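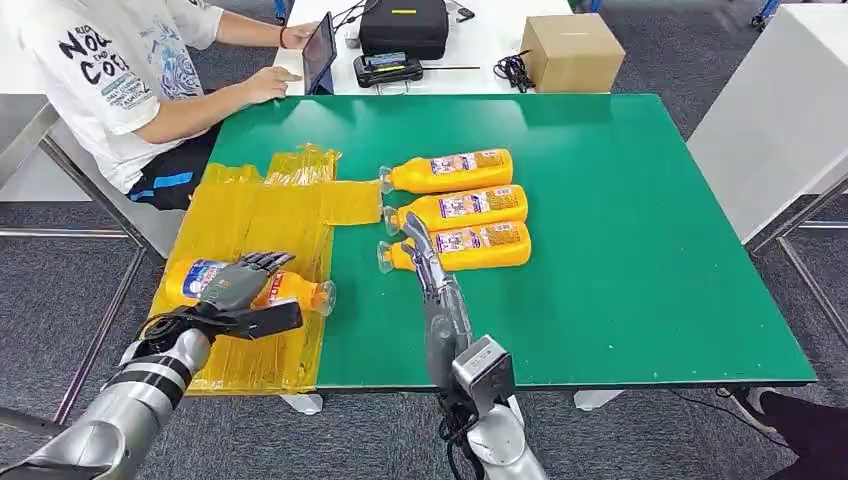
Shop > Hands & Grippers > Multi-Finger > Niridance N14

I've had a pair of the Niridance N14 hands on our two-arm setup since April, and I like them enough that we now stock them! They replaced the old Sirkley two-finger grippers, which were fine on boxes and pretty hopeless on anything round.

My go-to test is drinks bottles on their sides. One hand takes hold over the middle with the thumb across the near side, the other goes for the next bottle in the row, and there's a crinkly sheet of yellow plastic on the table to make life harder (thin wrap is where cheap fingertips snag). Over 40 runs the N14 dropped one bottle. The Sirkleys dropped 13, mostly when the bottle rolled as the jaws closed.

What I don't love: the fingers are slim, so go easy on the closing speed with soft plastic or you'll dent it. I run mine at a bit under half. The cable exit is also stiffer than I'd like, so leave some slack at the wrist before you tighten everything down.

Weight is 447 grams per hand without the adapter plate. It bolts straight onto Haugen wrists, and for Kusitz arms you'll need the ring adapter (sold separately, sorry). Left and right hands are different parts, so please check which one is in your cart! Spare fingertip pads come in packs of 14, and I'd grab one with your order.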